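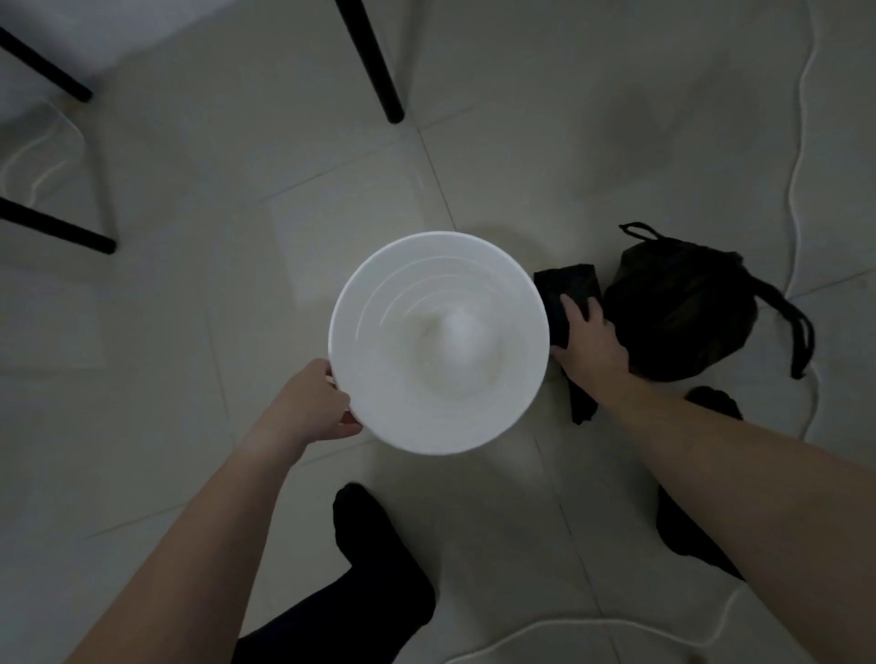
STINDETTI, October

Search this manual Enter a word or section Go

Section 7. Waste Bin Tasks: Rules for Demonstration and Handover

7.1 Purpose

This section sets out the rules for demonstrating a bag change to the Raline household robot and for approving the robot to repeat the task without assistance. It applies to all sites that operate under the Broner Home Practice Rules. Sites that use the robot only for carrying and shelving may proceed to Section 8.

7.2 Before the Demonstration

1. Confirm that the robot is in Standby. The base must be locked and the status light must be steady.
2. Place the bin, the full bag and the replacement bag on the floor within reach of the demonstrator.
3. Keep a clear distance of 300 mm between the robot base and the nearest furniture leg. Table and stool legs that are thin and dark shall be entered on the floor map by hand.
4. Enter any cable that lies on the floor of the work area as a Soft Obstacle. Do not enter it as a Boundary.
5. Open task profile 193 and select Record.

CAUTION: Do not demonstrate with waste that contains glass, blades, batteries or medical items. The robot is not rated to handle a bag that may be pierced from within.

7.3 Demonstration

1. Remove the full bag, close it and set it down beside the bin. Keep it upright if possible.
2. Steady the bin with one hand by its rim. Keep the other hand on the replacement bag until it is needed.
3. Unfold the replacement bag and lower it into the bin.
4. Hold the bag open with both hands and pause for three seconds.
5. Fold the edge of the bag over the rim on all sides.
6. Withdraw both hands and select Stop.

NOTE: Work at a normal household pace. Movements that are slowed for the benefit of the robot produce a slower routine and do not improve accuracy.

NOTE: Each demonstration shall be recorded in full. A recording that has been paused and resumed shall not be submitted. 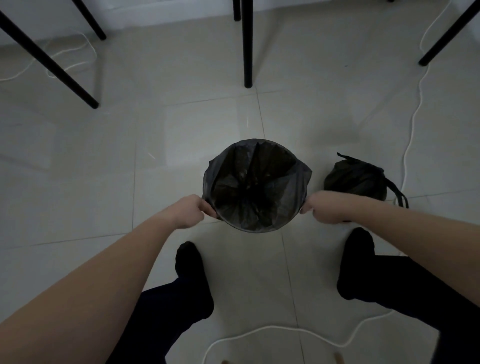
7.4 Rules for Hand Placement

The robot has two grippers and can copy a two-handed grip only when both points of contact are clear in the recording. The demonstrator shall therefore take hold of the bag at opposite sides of the opening and at similar heights. A left hand pinching one edge of the black bag while the right hand grips the other, with the mouth of the bag spread wide between them, meets this rule. Loose flaps hanging over the rim are acceptable at this stage and are dealt with in step 5. The tied bag shall remain in place until recording ends, and its drawstrings shall be labeled separately from any cable near them. In the position shown, the loops end close to a white cable, and a single label covering both would be rejected at review.

7.5 Review and Approval

1. Send the recording to the Huttunen review desk from the Submit menu.
2. Correct any label that is returned with a query.
3. When the recording has been accepted, run the routine with an empty bin and an attendant present.
4. Repeat the run with a light load. The attendant shall remain within reach of the stop button.
5. Enter the result in the site log and sign the entry.

If the routine stops and code 69 is displayed, the robot has lost its grip on one side of the bag. Press Stop, remove the bag from the gripper by hand and return the robot to Standby. Do not pull the bag while the gripper is powered.

CAUTION: Approval applies to one bin and one size of bag. A change to either requires a new demonstration under 7.3.

Approved routines are listed under Tasks, Floor Level. For removal of a routine, see Section 11.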